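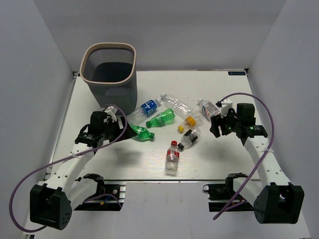
## スライド1　自己紹介(1分)

- Coutinho社の総務で、Dredamgateビルの分別を担当している。
- 今日は技術の話はしない。オフィスのごみの分け方を変えた18か月の話。
- 質問は最後にまとめて受ける。途中で手が挙がったら短く答えてよい。

## スライド2　始める前の状態

各自の机の脇に小さいごみ箱があった。紙もペットボトルも弁当の容器も同じ箱に入る。夕方に清掃の人が集め、地下で分け直していた。分け直しの時間は契約に入っていなかった。ここは少しゆっくり話す。会場に清掃会社の方もいるはず。

最初にやったのはポスターの貼り替え。効果はなかった。貼った翌週に見に行っても中身は前と同じ。ポスターの現物は見せない(時間が足りない)。

## スライド3　机のごみ箱をなくした

- 7階だけで試した。期間は6月いっぱい。
- 机のごみ箱を全部引き上げ、給湯室の前に集積所を1か所作った。
- 反対意見は40件届いた。多かったのは「遠い」と「鼻をかんだ紙をどうするのか」。
- 紙くず用の小袋を希望者に配った。使う人は思ったより少なかった。

遠いという意見には、集積所をコピー機の横にもう1か所増やして対応した。増やしたあとも遠いと言う人はいた。それはそのまま言う。

## スライド4　ペットボトル

いちばん手間がかかった品目。キャップ、ラベル、飲み残しの3つが別々の問題になる。

キャップは専用の容器を手前に置いたら外す人が増えた。最初は奥に置いていて、ほとんど使われなかった。ラベルは今でも付いたまま出てくるものが多い。ミシン目のない商品もあるので、集積所にはさみをひもで下げた。はさみは二度なくなった。

飲み残しは流しとの距離で決まる。給湯室の前の集積所では中身の入ったボトルが減り、コピー機の横では減らなかった。コピー機の横でボトルの回収をやめ、紙専用にした。苦情は23件。翌月には収まった。

※ここで水を飲む。前回の発表ではこの辺で早口になった。

## スライド5　表示の作り方

- 「可燃」「不燃」をやめて、品名で書いた。弁当の容器、割りばし、ペットボトル、缶。
- 表示は箱の正面ではなく、投入口の真上。捨てるときに目が行く高さに貼る。
- 文字は日本語と英語とポルトガル語。Simone Caldeiraさんに訳を見てもらった。「プラ」は訳しても伝わらないと言われ、品名に直したのはこの指摘がきっかけ。
- 迷う品目の一覧は別紙にした。正面に全部書くと読まれない。

## スライド6　費用

容器の買い足しと表示の印刷で済んだ。机のごみ箱は倉庫に残っている。引き取り先を探しているので、欲しい方は声をかけてほしいと言う。清掃の契約は更新のときに見直し、地下での分け直しを作業として明記した。

## スライド7　うまくいっていないこと

来客用の会議室。外から来た人は決まりを知らないので、何でも一つの箱に入る。終わったあとに主催者が持ち帰る決まりにしたが、守られていない部屋がある。Weltorumの事務所では会議室から箱をなくしたと聞いた。うちではまだ決めていない。

もう一つは異動の時期。新しく来た人への説明が部署任せになっている。

## スライド8　質疑

出そうな質問。

- 「臭いは」→ 弁当の容器だけ昼過ぎと夕方の2回回収。
- 「他の階は」→ 順に広げている。食堂のある階は最後。
- 「Cornuvholmの拠点でも同じやり方か」→ 自治体の区分が違うので表示は別に作った。

資料は受付に置いてある。残り時間が少なければスライド6を飛ばす。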